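Leek and potato soup, and what to do with the leftovers

24 October 2018

The leeks are ready. I put in two rows in spring and most of them have come good, so we have had soup three times this fortnight. I make it the way Kathleen Geraghty taught me when we shared a house, with more leek than potato and no cream.

For four people I use three large leeks, 2 medium potatoes, an onion, 80g of butter and a litre of chicken stock. That sounds like a lot of butter. I have tried it with half and it was thin.

Slice the leeks and wash them well in a bowl of cold water. Ours are always full of grit. Melt the butter in a heavy pan, add the leeks and the chopped onion with a good pinch of salt, put the lid on and leave them on a low heat for twenty minutes. They should be soft but not brown. Add the potatoes, diced small, and the stock. Simmer until the potato falls apart when you press it, then blend about half and stir it back in. Plenty of black pepper.

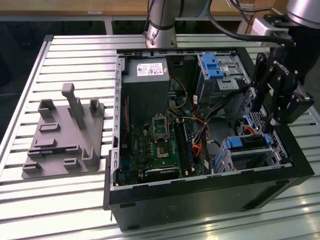
The inside of a desktop PC, with its side panel off.

We eat it with soda bread. Digby asked in the comments in September whether you can freeze this soup, and you can. It separates slightly when it thaws, so give it a good stir as you warm it through. I freeze it in portions of 215ml because that is what my tubs hold. Two tubs makes a decent lunch.

If there is only a little left, I use it as a sauce for a chicken pie. Boil it down until it coats a spoon, stir in cooked chicken and a teaspoon of mustard, and top with shop-bought puff pastry. It takes half an hour in a hot oven. Darragh had two helpings and he says he doesn't like leeks.

The green tops go in a bag in the freezer for stock. I have three bags now and need to do something with them. There are also still eleven leeks in the ground, so if anyone has a good recipe that isn't soup, please leave it below. Teguh has already sent me one for leek fritters with chilli and I'll try those next.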